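Suchbegriff eingeben Suche Erweiterte Suche

3.2 Arbeitsfläche und Gegenstände

Für die Teilstudie zur Anordnung von Küchengeschirr auf begrenzter Fläche wurde ein Tisch mit braunem Kraftpapier bezogen und mit blauem Klebeband in Felder unterteilt. Das Raster dient allein der Beschreibung: Jeder Gegenstand lässt sich einem Feld oder einer Feldgrenze zuordnen, ohne dass nachgemessen werden muss. Eine frühere Fassung mit aufgezeichneten Linien hatte sich in den Vorarbeiten (Baert und Cele, Arbeitsbericht Zastport) nicht bewährt, da die Striche auf den Aufnahmen schlecht zu erkennen waren.

Die Gegenstände stammen aus dem Bestand Furkgate, der 361 Teile des alltäglichen Küchengebrauchs umfasst. Ausgewählt wurden flache Stücke, die beim Decken und beim Vorbereiten von Speisen üblicherweise nebeneinander liegen: Schneidebretter, Tabletts, Teller. Solche Teile haben einen hohen Flächenbedarf im Verhältnis zu ihrer Höhe und werden im Haushalt meist gestapelt oder hochkant gelagert. Auf dem Tisch dagegen konkurrieren sie unmittelbar um Platz.

Abbildung 1 enthält zwei Anordnungen. In Teil (a) liegt das Schneidebrett nahe dem hinteren Rand innerhalb eines einzelnen Feldes, das Tablett etwas schräg auf dem Papier. Wir bezeichnen eine solche Lage als gemischt, weil ein Teil am Raster ausgerichtet ist und ein anderer nicht.

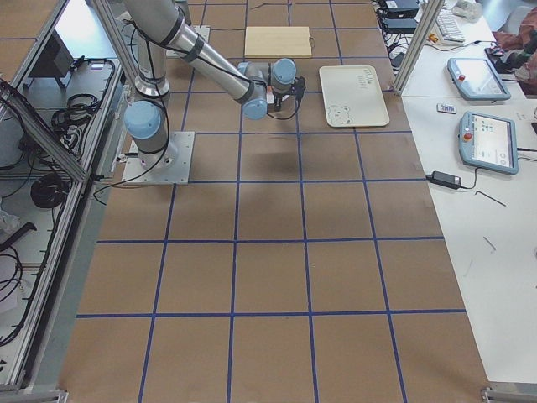
Abb. 1a: Gemischte Anordnung mit hellem Holzbrett und weißem Tablett mit Bärengesicht.

Das Tablett wurde trotz seiner Zeichnung in die Auswahl aufgenommen. Motive dieser Art geben einem sonst symmetrischen Gegenstand eine Leserichtung, und die Befragten der Vorstudie in Cosside nannten bei bedrucktem Geschirr fast durchweg eine »richtige« Seite. Bei einfarbigen Tellern entfällt diese Angabe. Für die Kodierung wurde deshalb die Ausrichtung nur dort erfasst, wo Aufdruck oder Form sie nahelegen - beim runden Teller bleibt die Spalte leer.

3.3 Kodierung der Nachbarschaft

Zwei Gegenstände gelten als benachbart, wenn zwischen ihnen kein weiteres Teil liegt und der Abstand kleiner ist als eine Feldbreite. Berührung wird gesondert vermerkt. Liegt ein kleiner Gegenstand auf einem größeren, so wird er als aufliegend kodiert und bei der Belegung der Grundfläche nicht mitgezählt. Schneidebretter übernehmen diese Rolle als Unterlage besonders häufig. 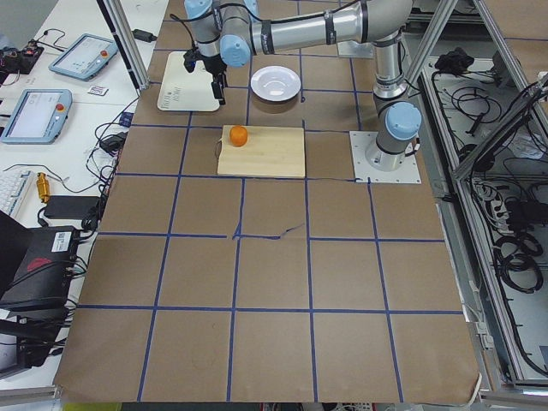 Abb. 1b: Runder weißer Teller und Holzbrett mit aufliegendem orangefarbenem Gegenstand.

In Teil (b) nimmt das Brett in der Breite ungefähr ein Feld ein. Der kleine Gegenstand liegt nicht mittig, sondern im oberen linken Bereich. Nach dem Schema ergibt sich damit für Brett und Teller eine Nachbarschaft, für den kleinen Gegenstand eine Auflage.

Die Kodierung nahmen 2 Personen unabhängig voneinander vor. Abweichungen traten in 13 Fällen auf und betrafen überwiegend Gegenstände, die auf einer Feldgrenze lagen. Sie wurden gemeinsam entschieden und im Protokoll Makhubela mit einem Stern versehen. Das Schema selbst blieb nach Oktober unverändert.

2 Kommentare Artikel teilen

Diese Website verwendet Cookies. Einstellungen ändern Akzeptieren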